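Probert Street Tenants' Newsletter
Aug 6, 2021 | By the newsletter desk
Last updated: Aug 6
Filed under: Around the Building, Laundry & Storage

On the matter of the shared laundry

The washing machines on the ground floor have been out of action for 19 days now, and in that time this newsletter has received more mail than it did during the entire parking dispute. Most of it concerns other people's socks.

To recap for anyone who has been at the cottage: both machines are Dodgy Old Units One and Two, as they are known to the third floor, and both are waiting on a part from Stemano. Stemano says the part has shipped. Stemano also said this in January about the dryer knob, and we are still turning the dryer on with pliers. The pliers live on the hook. Please put them back on the hook.

Meanwhile, the building has rediscovered washing by hand, with mixed results. One household has taken it up as a sort of hobby and now speaks of wool the way other people speak of wine. Another tried to do a queen-size duvet in the bathtub and has asked us to pass along that a wet duvet weighs as much as a moose and is about as cooperative. The rest of us are rinsing T-shirts at eleven at night and hanging them off the shower rail, where they drip on the cat.

Some of what we've learned. Use far less soap than you think. If the water still feels slippery on the third rinse, you used too much, and you will be there until supper. Bar soap is better than liquid on collars and cuffs. Roll sweaters in a towel and kneel on them. Colours really do run, and a certain set of formerly white pillowcases is now the shade of a salmon fillet.

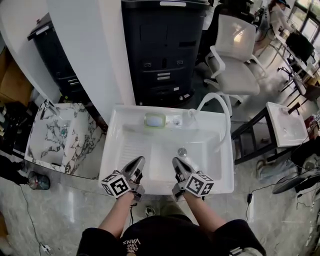
Can I hang my washing on the balcony?
Through the end of the month, so long as it stays below the railing and comes in by dark. After that the old rule returns, and so will the letters about it.

For bigger loads, the Vilano laundromat has machines that take a duvet without complaint. Bring coins. The change machine there has opinions about five-dollar bills, and the card reader has been "coming soon" long enough to have earned a plaque.

We are also asked to remind everyone that the storage lockers are not a drying room. Whoever strung the line between lockers 92 and 95 has done very tidy work, and the knots are admirable, but the cardboard boxes underneath have gone soft and one of them contained somebody's tax records.

A new machine from Drodora has been priced at $671 before delivery, and it will go to the next meeting if the Stemano part doesn't turn up first. Coffee will be provided. Wear whatever you've got clean.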